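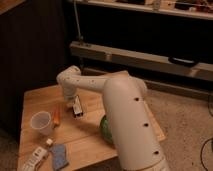 Urquhart, 14 April 2023

Residential Renovation, Unit 2: Reading an existing house before you draw
Course notes, Waltraud Berchtold

Bring these notes to the studio session. The reading for this unit is the survey chapter in the course pack, and I will assume you have looked at it.

Most of you will want to start with the plan. Start with the section instead. In a house from the fifties or sixties the section tells you where the loads go, how much depth you have above the ceilings, and whether the floor levels line up. Students who skip it tend to propose an open living area and then find a bearing wall in the middle of it.

What to measure on the first visit

Floor to ceiling height in every room, including closets.
Sill and head heights of all windows.
Wall thickness at each door opening.
Direction of the floor joists, upstairs and down.
Position of the main drain stack and the electrical panel.

Write dimensions down on site. Photographs help you check a detail later, but you can't scale from them with any confidence. If two dimensions disagree, go back and take both again.

Bearing walls

A wall that runs at right angles to the joists is a suspect until shown otherwise. Check for a wall or beam below it, and look in the attic for framing that lands on it. Plaster cracks over a door are worth noting but prove very little on their own.

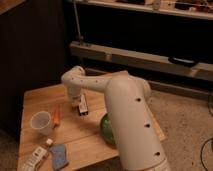 When a bearing wall does come out, the beam that replaces it needs posts, and the posts need something to stand on. Draw the load path all the way down to the footing. In March, Yasaman Rostami's group did this well for the Condulska house – their drawing showed a new post landing between two old footings, and they moved the opening to suit.

Daylight

Adding glass is the usual answer to a dark room, and often the expensive one. Look first at what is blocking the light you have: deep eaves, a porch roof, a partition that stops short of nothing. Raising a window head usually does more for the back of a room than widening the window.

For the next session

Each pair surveys one room and draws it in plan and section, with wall thicknesses shown. Touran Babaei has the sign-out sheet for the tape measures. Arash Ghaffari will take questions on framing after class.

The drawing is marked out of 100. Late work is accepted for 2 days, with a note to me first.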